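How do I stop my email from sending the same message twice?

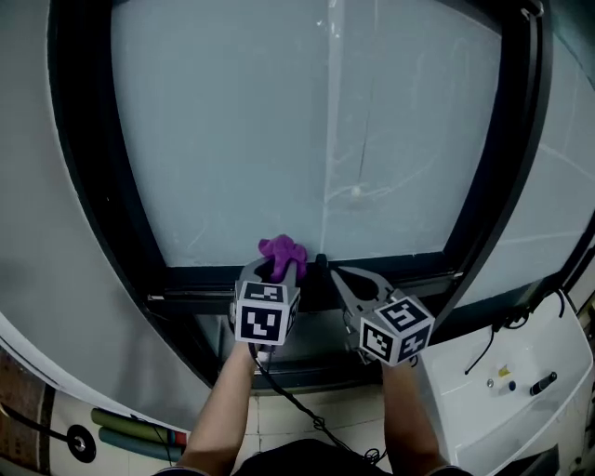 Hoping somebody can help me out, this has been driving me up the wall since May. Every so often a message I send goes out twice. Same text, same attachment, a minute or so apart. I only see one copy in my Sent folder, so I had no idea until my landlord in Grovbridge asked why he keeps getting 2 of everything! I use the regular mail program on my laptop and I have the same account on my phone. Already changed my password, no difference. Anything else I should try before I give up and get a new address?

Posted by stiltden_mom

Don't get a new address yet! I had this and it was my antivirus. It had a setting for scanning outgoing mail, and on slow connections the mail program would get tired of waiting and send again. I turned off the outgoing scan only (leave the incoming one on), restarted, and it went away. Also look in your Outbox right after you hit Send — if the message sits there for a while with a big attachment, that's a pretty good clue. My timeout was set to 15 seconds, and I moved the slider up to the longest it would go. It's usually under the advanced server settings for your account.

Posted by Finon

same thing happened to me, I just deleted the account off my phone and added it back. took 3 tries. no clue why it worked

Posted by gridley_pete

One more thing to check: do you have a forwarding rule or a mailing group with your landlord in it under two addresses? My sister-in-law swore her email was haunted and it was a contact group the whole time. Send a test message to yourself on Thursday or whenever you have a minute, with no attachment, and see if it doubles. If it doesn't, I'd look at his end.

Posted by rosebud_inbox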